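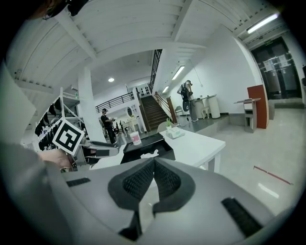 I have been chewing on the message queue for most of September now, and this morning, somewhere between the second cup of tea and hanging out the towels, it finally came loose. We have been treating Condeo as though the queue belongs to the billing service, when really the queue is the only thing in the whole system that doesn't belong to anyone, and every bit of grief we've had this winter comes from forgetting that. I kept looking at the marker on its little plate, the blocky white pattern inside the thick black border, and thinking how sensible it is to give a thing a plain label on the outside so that whoever is looking can work out which one it is without opening it up. Our messages have no such label. You have to unpack the whole body of one to learn who sent it and what it's about, and by then you've already taken it off the queue and are responsible for it. No wonder poor Hoani falls over.

I should write down what Hoani does these days, or I'll read this back in a year and have no clue. It started as a small reporting job that ran overnight and wrote a summary for the accounts people. Then it learned to listen for refunds, then for address changes, and now it reads every single message that goes through, throws away nearly all of them, and keeps the 300 or so lines of rules for deciding which is which in one enormous file that I am a little ashamed to say I wrote most of. Hmm, no, it's 300 exactly, I checked after lunch, and crossed out the "or so" in my head. It felt very clever at the time.

Shayne Hollis rang at ten past four and we had a good long natter about it. Shayne's view is that we should split the queue up by subject and let each service listen only to what it cares for, and I agree with nearly all of that, I really do. Where we part ways is over who gets to decide on the subjects. Shayne would like a central list, kept tidy, with a proper request form to add to it. I've lived through one of those before, on Stomero, and I remember how it went: the list was lovely for the first couple of months, and then people got busy and started stuffing everything into a subject called "general", and by the time I left, "general" was carrying the lot. I told Shayne this at some length (poor Shayne) and we agreed to sleep on it.

What I'd like to try is letting the sender name its own subjects and publish them next to its code, where they'll get changed in the same breath as the thing they describe. There'll be some ugly names. There'll be two spellings of "cancelled", and I know perfectly well which team will use the wrong one. But a messy name that's true is a good deal more use to me at two in the morning than a neat one that stopped being true last autumn.

The other half of the trouble is retries, and I haven't got to the bottom of that yet. At the moment a failed message goes straight back on the queue and gets tried again, up to 10 times, with no pause in between. When the database is having a rest, that means one unhappy message becomes 10 unhappy messages in the time it takes to blink, and last Christmas we had 2,000 of them queued up and all shouting at once. I put in a short wait between tries as a stopgap and it did calm things down, only now the failures turn up so late that they've lost all connection with whatever caused them. Zeromance, our dear old alerting tool, just reports that something was sad a while ago.

Perhaps a separate place for the failed ones, with the reason written on the outside? Same idea as the subjects, come to think of it. I drew it on the back of the rates notice – four boxes and an awful lot of arrows – and then had to copy it out again so I could pay the rates.

Made the leek soup for tea and it was very good, better for the extra potato. I must remember to write up the subjects idea properly before I talk to Shayne again, and keep it to a page, and leave Stomero out of it this time if I can manage. Also to move the overnight summary out of Hoani first, before touching anything else. It's the one piece the accounts people would miss by breakfast, and it doesn't need the queue at all.

Rain on the roof now. The towels are still out.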